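Dronda: a word list of pantry and kitchen talk

README, last touched Sun 4 January

Welcome! Dronda is a collection of household words for food, tins, jars, cupboards and everything that happens near a kitchen bench, gathered from people in and near Civstead. If your nan had her own word for the heel of the loaf, or your family argues over whether it's a tin or a can, you're in the right place.

The list started as a page at the back of Noelia Lorente's recipe notebook and got out of hand in the best way. Sarahí Arriaga typed it up, sorted it, and then kept adding to it (she still does, mostly late at night). It now holds 300 entries from 114 speakers, and we love every one of them, even the four spellings of "skerrick".

What's in the folder

entries.csv is the main file, one row per word or saying.
speakers.csv has an age band, the town they grew up in, and the languages spoken at home. No names.
notes.txt is the long, rambling one. Start there if you like stories.
sounds/ holds 99 short recordings, all of them made at kitchen tables, so expect kettles and the odd dog.

Columns in entries.csv

word: the spelling the speaker preferred. If they had no opinion, we picked the one that looked right to both of us.
meaning: in plain words, as close as we could get to what the person said.
example: a full sentence, in their own words wherever possible.
place: where they learnt it, which is often a long way from where they live now.
speaker_id: matches speakers.csv.
sure: yes, fairly, or no. Please read this column before you quote anything!

How we asked

We didn't read out a list of words and ask for a tick. We asked people to tell us about putting the shopping away, or making lunch from what was left, and let them run. After that we showed a few pictures and asked what they'd call each thing, which brought out a lot of words that had been hiding. The richest topic by a mile was canned food. We have words for a dented can, a can with no label, a can at the back that has outlived two house moves, and the can you keep for visitors you don't much like.

A can that isn't standing up straight got its own little cluster: skew-whiff, cattywampus, on the huh, wonky, and "having a lie-down", which came from a retired baker and is my favourite thing in the whole file.
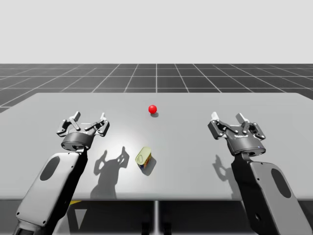
Gaps and grumbles

We're short on speakers under thirty. Sixty-seven of the entries come from one big family reunion, so if a word seems wildly popular, check the speaker column first. The meanings for pickles and relishes overlap and I've given up trying to untangle them before February. Some of the recordings clip at the start, and sounds with "b" at the end of the file name are second tries at the same word.

We also know that Panicker, the old spelling checker we ran in the early days, quietly "fixed" a handful of dialect spellings. Sarahí has put most of them back. If you spot "colour" turned into "color" anywhere, that's Panicker's doing, so please let us know.

Using it

Use it for teaching, crosswords, plays, family arguments, anything you like. Please credit "Dronda, Lorente and Arriaga" and keep the place column with the word when you can. A poster made from the list is up at the Nurkutix reading room, and it looks terrific.

Please don't try to work out who the speakers are. Some of the stories are quite personal, and people were generous with them.

Adding your own

Yes please! Copy the last row of entries.csv, change every field, and send it over with a sentence on who you first heard it from. Odd spellings are welcome. So are words only one household ever used, and we've got a separate tag for those (family_only). Next on the wish list is lunchbox words, especially anything for the sandwich that comes home uneaten.

Noelia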